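Shop notebook – December, glaze tests and kiln stuff
Filed under: Studio Notes, Glaze, Kiln Log
4 min read

Started before lunch, still going at 6 p.m. with cold tea next to me. Writing this up mostly so Randa doesn't have to decode my masking tape labels again (sorry!).

Where we left off

The Lonar blue is still crawling. Same spots as last time, along the rim and wherever the handle meets the body, and I'm fairly sure now that I was putting it on too thick. I mixed a fresh small batch, sieved it twice, and thinned it until it ran off the stick like skim milk. Then I dipped the tiles for a slow count of two instead of four. Ruba Karaki swears by wiping the bisque down with a damp sponge first, so half the tiles got the sponge and half didn't. The sponged ones have a notch on the back. If the notches get buried in glaze I will be very annoyed with myself.

Also tried the blue over the iron slip, which I wasn't planning to do, but the slip bucket was open and I had a couple of tiles left. That combination has been in my head ever since I saw the big serving platter at Vadano last spring – sort of a stormy gray-green where the two overlap. I have no idea what clay they use, so I'm not expecting a match.

The Skadance bowls

This is the order that's been eating my week. They want the bowls to nest, and they want them in the satin white, and satin white shows every single thing you did wrong at the trimming stage. I threw 7 and kept 6. The reject had an S-crack right through the foot, my own fault for not compressing the bottom (I was talking). It's in the reclaim bucket already.

Trimming went better than I'd hoped. I left them under plastic overnight with a corner folded back, and in the morning they were just stiff enough to hold a clean edge. Foot rings are a bit narrower than on the samples. I like them more that way, but I need to check with Randa Azar before I do the rest, she's the one who has to stack them in the display.

Kiln

Bisque went in with everything I could squeeze onto the shelves, plus the old Tomić mugs that have been sitting on the windowsill forever. Counter reads 398 firings. Elements look tired – the bottom ones are sagging out of the groove on the left, and the last glaze load took over 3,000 seconds longer than the one before it (yes, I wrote it down in seconds, the timer is set up weird and I keep forgetting to change it). I pinned the worst stretch back in. New elements should get ordered before we start on anything else big.

Cones for this load: 05, 04, 03 on the middle shelf, and another set down low to see how uneven we really are.

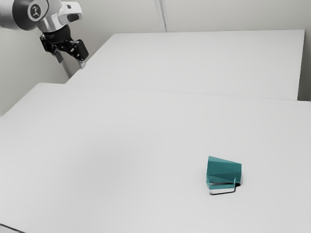 To do next

– Unload the bisque once it's under 200 and not a minute sooner, Ruba
– Kiln wash on the two chipped shelves, scrape them first
– Weigh out another batch of satin white, with the new whiting, and label it NEW in big letters
– Ask Randa about the foot rings
– Glaze fire the Lonar tiles on the middle shelf, notched ones on the right
– Find the good sieve, the one without the dent. I had it yesterday!

3 comments · 11 shares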